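Dutar Road crossing: reading the traffic report so far

17 comments

Council has released the assessment behind its decision to leave the children's crossing on Dutar Road where it is. The report was prepared by Isosen and runs to 50 pages, most of them appendices. I have now been through it twice, including the count sheets, and I think the recommendation rests on a survey window that doesn't match the problem it was commissioned to look at.

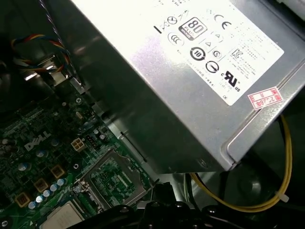 Dronwood, August 25, 2026

Some background for people who don't use the road. The crossing is a flagged children's crossing, operating only in school zone hours. It sits mid-block between the school's side gate and the bus bay. The request that went to council was to shift it east, to the far side of the bay, and convert it to a raised zebra. The argument was sight distance: with a bus standing in the bay, a child stepping off the northern kerb is hidden from westbound drivers until very late.

Isosen was asked to do three things: count pedestrians and vehicles, measure sight distance with and without a bus in the bay, and comment on options. The first was done with tube counters and a manual pedestrian count. The second was done by desktop from the survey plan. The third takes up less than a page.

The headline number is 249 pedestrian movements in the afternoon peak hour. I have no quarrel with it as a number. My problem is with the hour. The report defines the afternoon peak as the busiest hour for vehicles, taken from the tubes, and then applies the same hour to pedestrians. Vehicles on Dutar Road peak after 4 pm, when people are heading home from the industrial estate. The bell goes at 3.05. The pedestrian figure therefore includes after-school care pick-ups, netball and people walking to the shops, and leaves out most of the students the crossing was put there for. 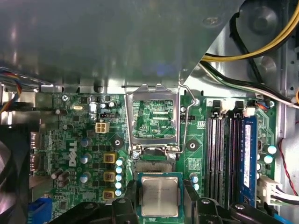 Filed under: Roads and Footpaths

The sight distance work has a different weakness. The plan used for the desktop exercise predates the kerb extension outside Štefanec Reserve, which moved the kerb line out and shifted the place where people actually stand to wait. The report gives the waiting position as behind the old kerb. Move it forward to the present kerb and the obstruction caused by a standing bus gets a little smaller. In other words, the error favours the people asking for the relocation being told no. I mention it anyway. If the correct geometry weakens my case then it weakens my case, and it should still be in the report.

What the geometry can't settle is how long the bay is occupied. There is a single line in section 4 saying that buses were "observed to dwell for short periods". No dwell times are tabulated. The bus operator's timetable has two services laying over in the bay during the school zone period, and a layover is not a passenger stop. If a bus is parked there for most of the period when children are crossing, the "with bus" sight distance is the one that ought to govern the design. The report treats it as the exception.

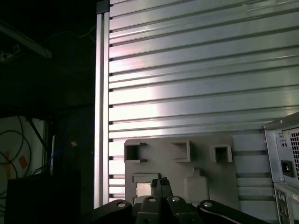
The options section considers relocation, conversion in place, and no change. Relocation is rejected on drainage grounds: a raised platform east of the bay would sit over a side-entry pit, and the pit would need to be rebuilt. That is a fair objection and I'd expect it to be costed. It isn't. There is an allowance of $1,000 for line marking under the no-change option and nothing at all against the other two, so the comparison table has a dollar figure in one column and dashes in the rest.

I have put in a written question asking for the drainage estimate, if one exists, and for the raw pedestrian counts in 15-minute intervals. The sheets in Appendix C are already totalled by hour, but the method section says they were collected in 15-minute bins, so the data must be sitting in a spreadsheet somewhere. Releasing it would take very little effort. It would also resolve most of what I've written above, one way or the other.
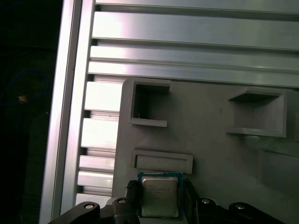 Moving the layover would be cheaper than moving the crossing, according to one comment left under my May post: "Send the bus around to the reserve to wait and the sight lines fix themselves. You don't need a platform or a new pit." I think that's worth testing. The bay at Štefanec Reserve is long enough on paper, though it has a two-hour parking sign on it and is generally full by mid-afternoon. It would need a timed bus zone, and the turn out of the reserve is tight for a full-length vehicle. A swept path check would answer that. None of this appears in the Isosen brief, which was confined to the crossing itself.

The report goes to the next works meeting for noting. Noting doesn't involve a vote, so anyone who wants it discussed will need to ask for the item to be separated beforehand. The form is on council's website under meeting requests, and it wants the item number, which for this one hasn't been published yet. I'll add it here when the agenda comes out.

Share this post (17)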